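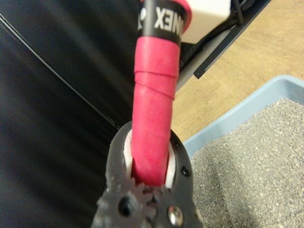 ## 6. Checking grip on round handles

Read this section before you believe the holding force printed on the Radholm data sheet. That number was measured on a bare steel rod. Handles in real use are soft, wrapped, tapered or all three, and a finger that does well on steel can creep on tape.

The steps apply to both the Pledar and the Gikeo fingers. Run them with the same handle, or you are comparing handles.

1. Set the controller to manual and load profile 811. Leave the force limit alone for the first pass, even if it looks low.

2. Close the fingers on the handle at the slowest speed. Wrapped tape gives under pressure, so the width reading will keep drifting for a moment after the motor stops. Wait for it to settle before you write it down.

 **Note:** "Grip OK" on the display only tells you the motor met resistance. It will say the same thing if you close on a thumb.

3. Tilt the wrist slowly and watch the wrist camera. Use lettering or a tape seam as your mark. If the mark moves against the rim of the gripper, the handle is turning and the grip has failed, whatever the display says. On a Yonex racket, the white print on the black band does the job well. 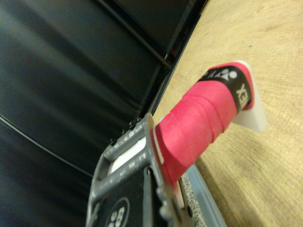

4. Open, move to a fresh part of the wrap, and repeat. Two passes is the minimum. Mawuli Bawa wanted one, and the first draft of this manual had one, and we had to redo the Gikeo results.

**Caution:** Keep hair, sleeves and cables away from the gears while the fingers are closing. The soft stop is a software setting and should not be trusted with your hand.

### 6.1 Handle under load

A still grip proves very little. The next check puts the handle to work against something that pushes back. Loose granules are better for this than a spring gauge, as the drag changes all the way through the stroke.
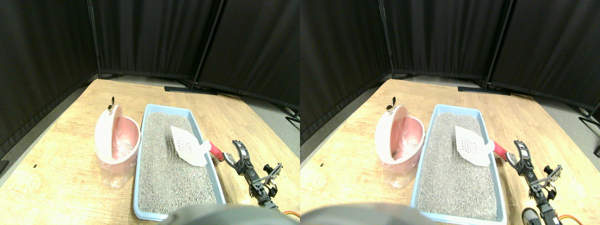 Force readings from this check are noisy, and we don't recommend averaging them. Log the peak and the width at the peak, nothing else. Start with the tool at rest and the fingers at the handle, the way the white slotted scoop lies on the gray litter with its red handle pointing toward the arm. Close, drag toward the near edge of the tray at low speed, and stop well short of the rim. Hitting the rim gives you a lovely big peak that means nothing.

Repeat 4 times per finger set. Walter Villanueva's view is that the Pledar pads hold better after a few runs. We have not seen enough to agree, so clean both sets before each run and record that you did.

If the width reading shifts by more than 2 mm during a drag, go back to step 1. Raising the force limit at this point will hide the slip without curing it.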